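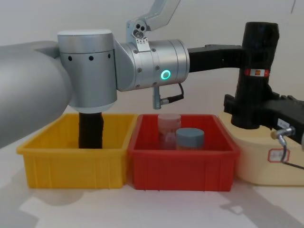

My neighbor in Emmont says saving your own seed is only worth it if you have a big yard, and I've got a balcony with two tomato pots. Should I even bother?

Yes, please do! One ripe tomato holds more seed than most balconies could ever use, and tomatoes are the friendliest plant to start with. That question came in by email and we liked it so much that it now opens the Povstead Seed Swap FAQ.

Which plants are easiest for a first try?

Tomatoes, peas, beans and lettuce. They mostly pollinate themselves, so the seed usually grows into something very close to the parent. Squash is a lot more fun and a lot less predictable (we once grew a lovely striped thing that tasted like wet cardboard).

Can I save seed from a hybrid?

You can, and it will probably sprout, but the plants may come out all different. If you want the same tomato again next June, look for "open-pollinated" on the packet. Our favorite is Cadine, a small yellow one that fruits until the cold gets it.
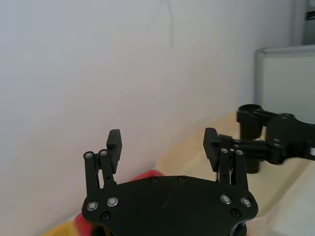
Gripper, seen from behind.

How do I clean tomato seed?

Squeeze the seeds and jelly into a jar, add a splash of water and leave it for two or three days, stirring when you walk past. It will smell awful. Pour off the scum and anything floating, rinse the rest in a strainer and spread it on a plate. Skip the paper towels, they stick like glue.

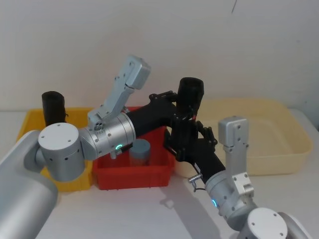

Once the seeds slide around freely and feel papery, move them to an envelope and write the name on it right away. You will not remember which was which in spring. We sure didn't!

How long will seed keep?

Somewhere cool, dark and dry, tomato and bean seed is good for several years. Onion and parsnip fade fast, so use those the next season. For older packets, wrap 10 seeds in a damp cloth, keep it warm and see how many come up.
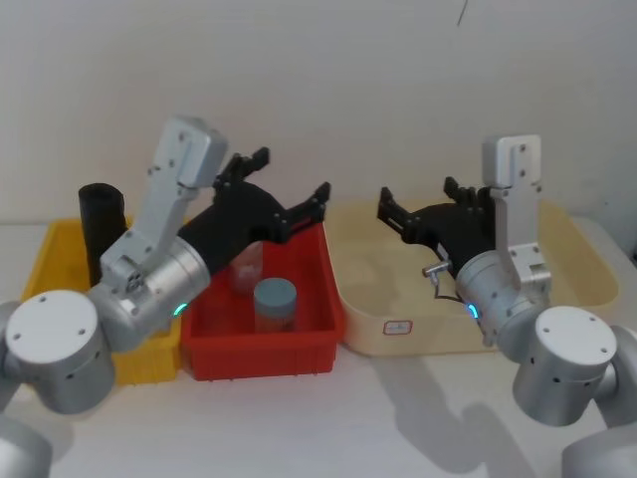 Do I need to bring seed to come to the swap?

Nope, come and take some anyway. Our list has 61 varieties on it now, and the Makhubela beans in particular have been very generous this year, so take a good handful.

Can I mail seed in?

Sure, within the country. Use a padded envelope, and put the variety and the year you picked it on each packet. If you know where the parent plant came from, add that too, we love reading those notes.

Last updated 2020-10-16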